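3.2 Audience survey at the Wurna circus

The touring circus Husetti played six evenings in Prutdale, and 1401 tickets were sold. We gave a short questionnaire to 200 visitors during the interval.

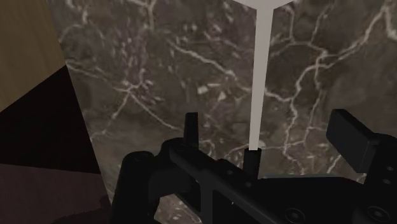

Figure 2. Rendered view with a marble surface and a black gripper.

Most visitors named the live music as their main reason to come. The trapeze act was named less often than we expected. Families from Wurna stayed longer after the show, and this agrees with the earlier study of Du Plessis.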